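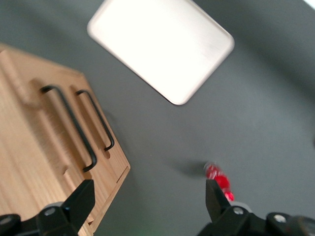

One Small Drawer, and How to Stop It From Winning
Posted by Elba Garrido in Kitchen & Counter, May 2018

A little wooden cabinet with a single drawer is the most optimistic thing you can own. You buy it for tea or string. By December it holds dead batteries, a key to a house you no longer live in, and soy sauce.

Mine gets cleared out twice a year. It takes 30 minutes, of which 15 are spent reading old receipts.

Empty it all the way
Take the drawer's contents out and put them on a table. Leaving "just the stuff at the back" is how the stuff at the back got there. Gisela Durán, who taught me most of this when we shared a kitchen in Rostthorpe, used to tip hers out onto a tray and walk away until she was in a firmer mood.

Go over the inside with a sponge that has been wrung out hard, then wrung out again. Bare wood drinks water and then swells at you. Leave the drawer open until the corners feel dry, and have lunch.
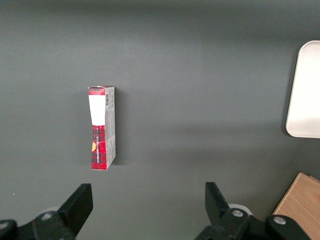 Small boxes are the real tenants of any small drawer, and they should be made to justify their rent. Open each one. If it holds a single tea bag or an instruction leaflet for a thing you gave away, out it goes. Good stiff boxes can stay on as dividers. A tall, narrow one in red and black plaid, with a blank white label on the front, is halfway to being a filing system already - write on the label what's inside, and do it in pencil, as you will change your mind. Creased corners are fine. So are mine.

Dealing with a drawer that sticks
Pull it out slowly and notice where it starts to complain. Rub a plain candle along the bottom edges of the sides and the runners, slide it in and out a few times, and wipe off the crumbs of wax. Cooking oil also works for a week, after which it goes gummy and you have two problems.

If it still sticks, sand lightly along the grain. Lightly! My neighbor Phyllis Tapley sanded hers until it rattled, and now it opens by itself when a truck goes by. 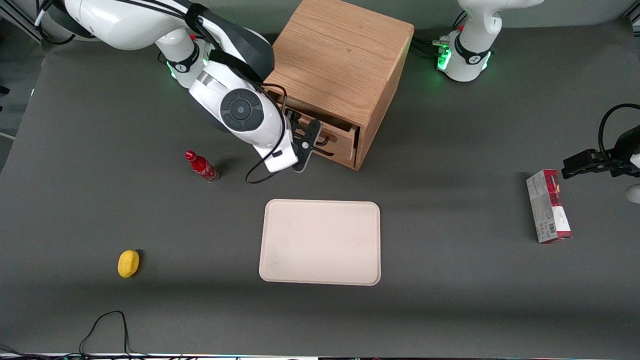

Drawer open a little, with the lemon and the red bottle still out on the table.

What goes back
Four kinds of thing, at most. I allow tape, scissors, matches and one pen that works. Anything that rolls needs a box or a bowl. Anything that leaks lives standing up, somewhere else. Lemons do not go in drawers - you will forget, and then you will remember all at once. 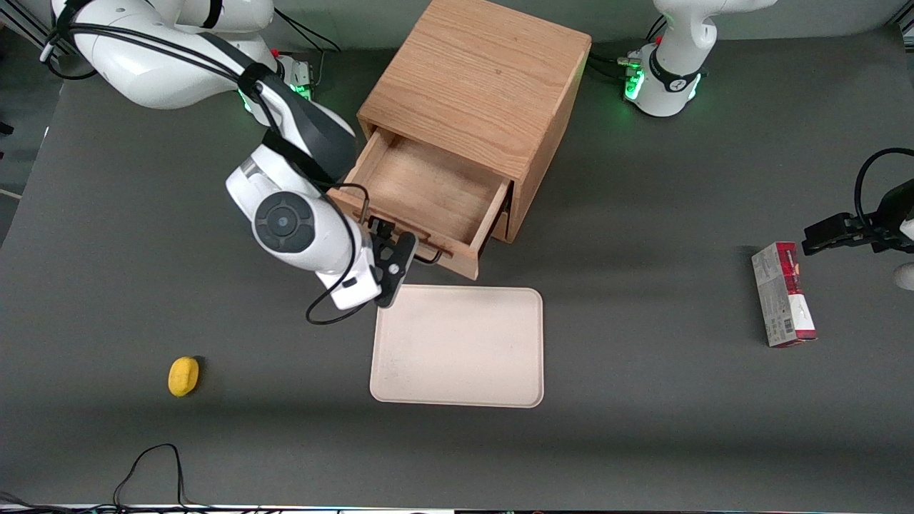 Empty drawer, pulled partway out. Enjoy it while it lasts.

Check the handle before you load up again. If it wiggles, look for a screw on the inside of the drawer front and snug it down by hand. A power driver will go straight through the wood and into your afternoon.

Next time: the cupboard under the sink. Bring gloves.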